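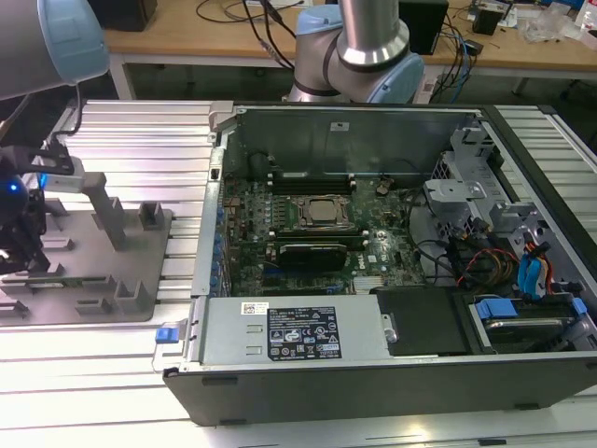 Abb. 4.1: Zerlegeplatz mit zwei Roboterarmen. Der Rechner liegt geöffnet auf dem Aluminiumtisch, der Prozessor ist ohne Kühler zu sehen.

Kapitel 4
Wenn der Kollege zwei Arme aus Metall hat

Als ich im Juli zum ersten Mal bei Skullik in der Halle stand, wollte ich eigentlich nur über Taktzeiten reden. Daraus wurde nichts! Hanyu Hao, die dort seit Jahren Altrechner zerlegt, drückte mir erst mal einen Schraubendreher in die Hand und sagte: »Machen Sie mal einen auf, dann reden wir.« Also habe ich einen aufgemacht (und mir prompt den Daumen aufgerissen).

Schauen Sie sich ruhig noch einmal Abbildung 4.1 an. Netzteil, Laufwerkskäfig, rote, orange und gelbe Kabel, dazwischen zwei blaue Datenkabel — starre Teile kann man einem Greifer recht gut beibringen, aber Kabel liegen in jedem Gehäuse anders. Genau an dieser Stelle wird es für uns spannend, denn hier entscheidet sich, wer im Betrieb künftig was macht.

Bei Skullik gehen 400 Rechner im Monat über die Tische, geplant sind 1000. Frau Hao schraubt inzwischen weniger. Dafür sortiert sie vor, greift bei Störungen ein und erklärt den Programmierern von Brukov, warum eine Lasche klemmt. Ihr Rücken dankt es ihr, sagt sie, aber das Schwätzchen am Nachbartisch fehlt ihr. Und in der Lohngruppe steht sie noch da, wo sie vorher stand — darüber wird gerade verhandelt.

In Abschnitt 4.1 sehen wir uns an, wie man eine Tätigkeit in Teilschritte zerlegt. Abschnitt 4.2 behandelt Qualifizierung und Eingruppierung, und in 4.3 vergleichen wir Skullik mit dem Werk von Flastska, wo die Umstellung ganz anders gelaufen ist. Legen Sie sich für 4.1 bitte Papier und Stift bereit, wir zeichnen gleich einen Arbeitsablauf.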